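My newsletter has 500 subscribers and 15 of them are me

Feb 22, 2018

I spent most of last night cleaning up the mailing list for my little map shop, a job I had been putting off the way other people put off the dentist. I sell reprinted railroad maps. People who buy railroad maps are loyal, patient and very slow to open email.

The list stood at 500 when I started, a number I had been mentioning at parties. Then I sorted it by address and found fifteen of my own. There was the old college one, the one I made to test the signup form, and the ones I made to test it again after I broke it. All of them are faithful readers. One of me has even clicked "unsubscribe" and been ignored, so I need to look into that.

I use Clirent to send the thing. Clirent has a feature called Re-Engage, which writes to everybody who hasn't opened a message lately and asks if they still love you. I turned it on in February of last year, forgot about it, and so a retired signalman in Ohio has been getting a note every month with the subject line "Is it something we said?" He finally wrote back. "No," he wrote, "but it's getting there."

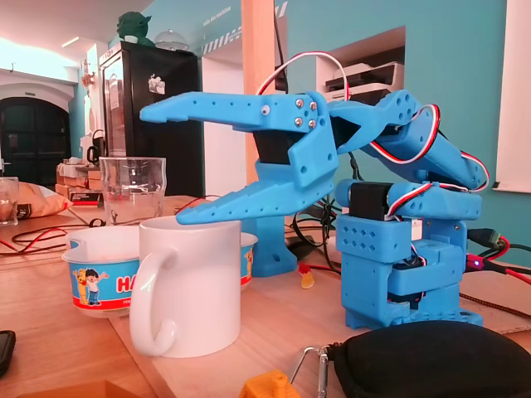 So I switched Re-Engage off and wrote to the quiet ones myself. Plain text, no banner, no button. I told them what I had in stock, asked whether they wanted to keep hearing from me, and signed my name. I picked 100 people to start with, figuring I could answer that many by hand if it came to it.

It came to it, sort of. I got 31 replies, more than I had gotten from the previous two years of newsletters put together. Most were one line. Several people wanted to know if I had the 1911 coal branch map (I don't, and I wish I did, because I could retire on the requests). One man wanted me to settle an argument with his brother about a bridge. A woman named Shu-fen Chow told me she had been reading every issue, on a mail program that doesn't load the tracking picture, and that being called inactive had hurt her feelings a little.

That one stuck with me. I'd been about to delete her.

My friend Finlay Dalgleish does this for a living and was not impressed. He says I should be segmenting. He drew me a funnel on the back of a receipt and told me to put everybody through Trakby, where each customer gets a score. I asked what score he'd give the bridge man. He said the bridge man was a cold lead. The bridge man bought two maps this morning, one for him and one for the brother.

Next batch goes out after I've fixed the unsubscribe link. If you are one of the other addresses belonging to me, please ignore it.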